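Filed under: Robots, Grumbling, Work

The cable, again

26 August 2024

I have been told three times this year that bin picking is solved. The last person to tell me was a man from Hukolero with a very nice slide deck, and his slides had no cables in them at all.

Our picking cell at Nultwood went down again last week. The report said "gripper comms lost", which sounds like software, so Rafsan spent most of a morning on the software. He restarted things. He rolled back an update. The arm behaved perfectly for 55 picks and then froze over the bin with the same message as before.

Dilani was the one who asked whether the fault came up in any particular pose. We pulled the log and went through the stops by hand, and nearly all of them were low picks with the wrist turned well round. Park the arm high up and you could run it all day. Send it down into a corner and sooner or later it lost the gripper.

So the suspect is the wiring at the wrist, which I have been moaning about since we put it in. It was meant to be temporary. There's a loop down there that hangs below the flange, and every time the gripper goes in, the loop goes in too.
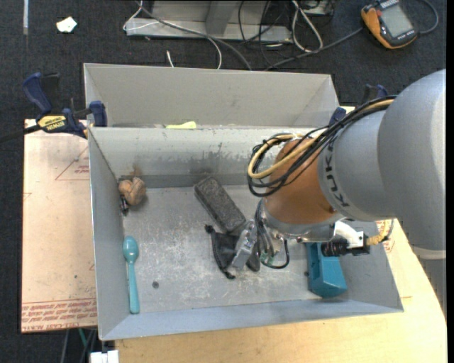
The wrist over the bin, with the wire loop just off the floor.

Lambros thinks a conductor has broken inside the insulation and only parts when it's bent hard. I think it's the connector. We have a small bet on. Either way, a wire that close to the things you're trying to grab will get snagged one day, and an intermittent fault would then be the cheap outcome.

What bothers me more is what the software did about it. It lost contact with the gripper, waited, and tried the pick again. Up to 200 retries were allowed before it would bother a human. Who picked that number? I asked, and the answer was that it came with the defaults. A machine that can't tell whether its own hand is open or closed should stop the first time, and somebody should walk over and look.

Fathima has now set it to one. There were complaints about throughput by lunchtime.

The new cable is on order from Herath, with a proper sleeve and a clip to keep it up out of the bin. I'll believe in the clip when I've seen it do 2000 picks — low ones, in the corners.

853 views | 6 comments | Share this post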